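FOR IMMEDIATE RELEASE — 2018-07-21

Pedeo opens snack tin sign-ups for fall

Tins packed at home, by people who eat this stuff. Fruit, something baked, a root vegetable if we have them. That's the whole idea, and Pedeo is now taking names for the fall round.

First round went out in June — 138 tins, all gone in 5 days. The next one is 300. Sorting is done on the living room table, cloth down first, citrus in one pile and the darker pieces kept apart so they dont get knocked about.

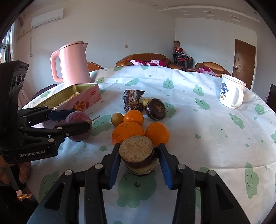 Sorting day: oranges and other produce on the white tablecloth.

"We pick by hand and we argue over it," said Mehwish Hashmi, who started Pedeo with her cousin Fouzia Kiani. "A spot on the peel is fine. A soft one goes in our own lunch."

Baked items are from Afridi, a two-oven bakery on the same street. Delivery by Zirkard, weekday evenings only. No shipping out of town yet, please stop asking (we're working on it).

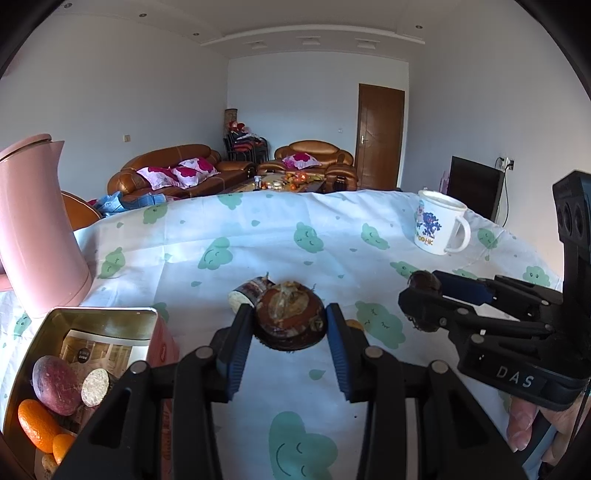
Once the table fills up, the packing moves to wherever there's a flat surface. Mandarins and a sweet potato go in the tin, then a slice of cake. Round pastries last, they flake. Lid on, done. Roughly 60 tins in an afternoon if the kettle stays off, fewer if it dosen't.

Old tins are welcome back. Any size with a lid that shuts — rinse first.

Sign-up sheet is at the Afridi counter. Names taken until the list is full, one tin per household.

Press contact: Fouzia Kiani, Pedeo. Samples on request, pickup only.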